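Gonden Street Tenants — minutes, September
Started 7:10 pm, laundry room. Chair Cosmin Ene, notes Grigore Văduva. Last minutes approved, no changes.

1. Heat
Boiler man from Pingate came twice. Second floor still cold on the north side. He wants to bleed every radiator on the riser, needs to get into all the apartments same morning. Cosmin to post a sheet by the mailboxes. People who work days can leave a key with Grigore.

2. Front door
Lock sticks again. Quote from Chiriac is $180 for a new cylinder plus 5 keys, extra keys on top. Mrs. in 2B asked why not just oil it — was oiled in spring. Vote taken, new cylinder approved. Owner to be billed, Cosmin will write the letter.

3. Stair treads
Rubber nosing loose between first and second. Long talk on this. Owner's office says the stairs are original, 1890, and they don't want screws in the wood. Taping the edges down for now, proper glue when they send someone. Grigore to buy tape and keep the recipt.

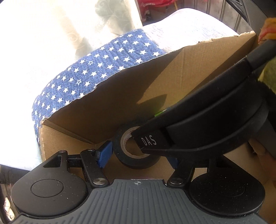 Roll of black electrical tape, cardboard core.

4. Trash
Bins going out too late, missed pickup again. Rota is back on the wall, third floor starts. Boxes to be flattened please. Somebody is leaving cat litter in the paper bin, asked to stop.

5. Bikes
Hallway too full, stroller can't get past. Two bikes have no tags and flat tires. Tag everything by end of month, untagged ones go to the yard. Plidau rack looked at, $103 with bolts, but where to put it? Yard floods by the drain. Left over to next time.

6. Any other
Light out over the side steps, reported, no answer yet. 3A has a noise complaint about the dryer after 11 — agreed no loads started after 10. Spare folding chairs are in the cellar, borrow but bring them back to teh same spot.

Closed 8:25. Next meeting same room, Cosmin to bring the owner's reply if there is one.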